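Still not sold on the big number

I've been putting this post off since May, partly because Kha Đào reads this blog and partly because I wanted to have done enough of the job myself before moaning about it. I have now. My thumbs can confirm.

The claim going about is that if you collect enough examples of people doing small jobs with hand-held grippers, the learning system sorts the rest out. At Kamness the target someone settled on for the drawer task is 2000 episodes. I asked where that came from and got a shrug and a link to a talk. We stand at 569.

The task sounds like nothing. Small screws on a white board, a yellow organizer with clear drawers, a gripper in each hand. Open a drawer, put the screws in, shut it. With fingers it would take me less time than typing this sentence. With grippers I spend most of an episode trying to persuade a screw to leave the table.
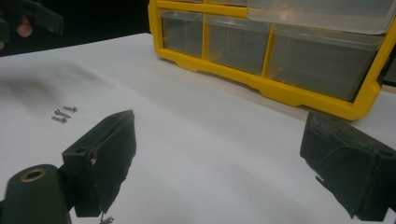 Three screws, and the ragged pads I keep going on about.

Those pads bother me more than the number does. A torn edge changes how you pick things up. You start coming in at a slant, or favouring whichever hand has the better grip, and you don't notice you're doing it. I watched back 14 of my own episodes and in 6 of them I made the same odd little twist before closing. Is that a skill? Or is it me working round worn rubber, or whatever the stuff is? The model has no way of telling, and it will copy the twist as faithfully as it copies everything else.

Kha's answer is that variety washes this out. Different people, different habits, it all averages. Maybe. But two of us have done nearly all of it, me and Ánh Hầu, and Ánh learnt by watching me. I wouldn't call that variety.

Then there's the layout. The instructions say to place the screws "naturally", and what that means in practice is that they end up lying side by side at a slant, close to one gripper, with the organizer standing at the back and its drawers towards you. Real screws on a real bench are in a heap with a washer and some fluff. I've suggested tipping them out of a cup. It's on the list, under – I checked – "later".

I'll grant that the wider view is useful. From the grippers alone you get a lot of table and not much sense of where either hand is going. With both hands and all nine drawers in view, I can at least see what the person was up against.

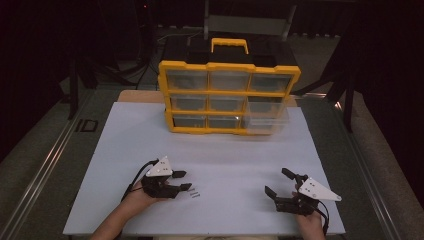
What would change my mind

Stop at 600 or so, train on that, and try it with the organizer turned a bit to one side. If it copes, fine, I'll do the rest without complaint and buy Kha lunch. If it doesn't, I'd like us to talk about what we're collecting before we collect another thousand of it. New pads first, please.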